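Cubeta de metal gris con el fondo gastado: ¿la recupero o la tiro?

Foro de Taller y Almacén > Recipientes y orden

Publicado el jueves, 18 de febrero de 2021

Grukumier

Buenas. En enero me quedé con un lote de cubetas metálicas rectangulares, abiertas por arriba, de las que se usan para tener piezas sueltas encima de la mesa. Son grises, de pared lisa, sin tapa. El vendedor las anunciaba como "prácticamente nuevas" y yo, que ya tengo una edad, no me lo creí, pero el precio era bueno y piqué.

Las paredes están pasables, con alguna raya. El problema es el suelo: tiene zonas blanquecinas, manchas grises irregulares y puntitos oscuros. Paso el dedo y no se levanta nada. Un compañero me dice que eso es óxido empezando y que hay que lijar y pintar todo. Otro me dice que ni las mire, que son cubetas. En la tienda, cómo no, me quisieron vender un bote de convertidor de óxido Thongsuk a 25 euros, que me parece una barbaridad para un recipiente que me costó 3.

Las quiero sobre una mesa de madera clara que no me gustaría rayar, y dentro irán tornillería y piezas pequeñas, nada de comida. ¿Merece la pena hacerles algo? ¿Hay alguna forma seria de saber si es óxido o simple desgaste? He leído lo del vinagre, lo del bicarbonato y lo del papel de aluminio y no me fío de ninguna de las tres cosas.

Gracias de antemano.

Brillbridge
Miembro desde hace años, 884 mensajes

Haces bien en no fiarte. La mitad de los trucos que circulan por ahí los ha copiado uno de otro sin tener nunca una cubeta delante.

Empieza por limpiarla como Dios manda: agua templada, jabón de fregar y un estropajo de los que no rayan. Aclaras, secas con un trapo y la dejas una noche boca abajo en un sitio ventilado. Sin ese paso no se puede opinar, porque el polvo de metal y la grasa vieja dejan unas motas oscuras que la gente confunde con corrosión.

Después, trapo blanco seco y a frotar fuerte sobre las motas. Si el trapo sale marrón anaranjado, tienes óxido. Si sale gris, es suciedad o metal del roce. Si sale limpio, la marca está en el propio acabado y ahí se va a quedar. Por lo que cuentas (pasas el dedo y nada) apostaría por lo último, aunque por internet no se ve un óxido ni se toca, así que tómalo como lo que es.

Lo blanquecino me interesa más. Si la cubeta es de chapa galvanizada puede ser el zinc, que con la humedad cría una capa blanca y polvorienta. Si fuera pintura, sería la capa de abajo asomando. No dices qué material es y sospecho que el vendedor tampoco lo sabe. Prueba con un imán: si no se pega, lo más probable es que sea aluminio, y entonces el bote de convertidor no te sirve de nada, diga lo que diga el de la tienda.

El vinagre yo lo dejaría para la ensalada. En chapa galvanizada se come el zinc, que es justo lo que protege el acero, y queda una cubeta muy limpia que se oxida al mes siguiente.
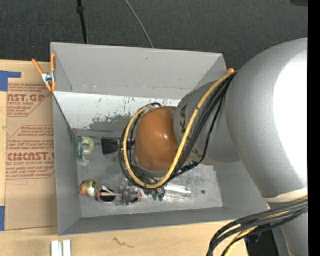 En cuanto a pintar por dentro, no lo haría. Vas a echar tornillos ahí a diario y cualquier pintura de brocha acabará en escamas mezcladas con las piezas. He visto cubetas pintadas con mucho cariño que daban más guerra que las rozadas. El desgaste del fondo es normal en un recipiente que se usa, y las rayas en la parte baja de las paredes también.

Para la mesa, una lámina fina de goma o de corcho debajo y listo. Antes pasa la mano (con guante) por el borde inferior, que algunas vienen con rebaba y eso sí marca la madera.

Ondanier

Tíralas y compra de plástico. Yo cambié 20 en mi garaje y problema resuelto. El metal hace un ruido insoportable cuando echas tornillos.

Grukumier

Pues he hecho lo del trapo con la peor de todas y ha salido gris la primera vez y limpio la segunda. El imán se pega. Eso me descarta el aluminio, pero sigo sin saber si es galvanizada o pintada, y el vendedor ya no contesta a los mensajes, qué sorpresa.

De momento se quedan como están. Voy a ponerles corcho debajo, aunque me gustaría saber si el corcho no acaba guardando humedad contra la chapa, que también lo he leído en algún sitio y no sé si creérmelo.

A Ondanier: gracias, pero las de plástico que tenía se rajaron por las esquinas con el peso, así que tampoco me parece la panacea. Lo del ruido sí te lo compro.

Brillbridge

Con la mesa bajo techo y sin derrames, el corcho no da problemas. Si te quedas intranquilo, levanta la cubeta de vez en cuando y mira. Y si algún día el trapo sale naranja, una lana de acero fina y una gota de aceite en esa zona, antes de gastarte los 25 euros.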